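Small Parts Assembly — Week 3 notes
Bench layout and sorting before you build

Notes by Shirin Akbari for the Stovthorpe evening group. Read before Tuesday, bring a pencil.

Recap from last week
Most of the rework came from the layout, the joining itself was fine. Parts on bare bench, parts under sleeves, one peg down the heating vent. So this week, sheet first, parts second, hands last.

The sheet
White paper, large, flat. Turn it long way up, away from you, so the far end is storage and the near end is working room. Tape the corners if it curls. Dark bench under a white sheet is good for finding the edge, but translucent pieces on white are a pain to see — get your eye down low and look for the shadow.

Where things go
Pegs and cylinders up the far end, standing if they'll stand. A standing peg is easier to pinch than one lying down, and it can't roll. Cylinders are worse for rolling than pegs.
Leave a finger's width between neighbours, more if you've got big hands. Arnulfo's rule: if you can't lift one without touching the next, its too close.
Plates lie flat, closer to you. Slots facing the same way on every plate. Do this every time even when it seems fussy, otherwise you end up with a mirrored build and don't notice til the last step.

Plates, what to check
- slots clear, no flash or burr along the long sides
- grid holes clear, hold up to the light
- plate sits flat, doesn't rock
- right colour for your kit (the Skaladell kits and the Montoya ones look alike, they don't mix)

Picking up
Come from above. Close on the piece, lift straight, then move across. Dragging knocks the row over. Other hand stays open and out of the way until its needed, don't park it on the sheet.
One type at a time. All the cylinders, then all the pegs.
Dropped part: stop, find it, put it back where it started. Don't swap in a spare, the count at the end won't match.

Practice for this week
Lay out the kit, clear it, lay it out again. 7 times through, no joining yet. Write down which piece you fumble most, we'll compare at the start of next class. Arnulfo has 2 spare kits if yours is short, ask at the centre desk.
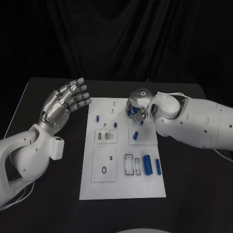

Fig. 1. Pegs and blue cylinders toward the top of the sheet, slotted plate below left.

Stovthorpe Small Parts Assembly | Notes: S. Akbari | Questions to the centre desk | Back to top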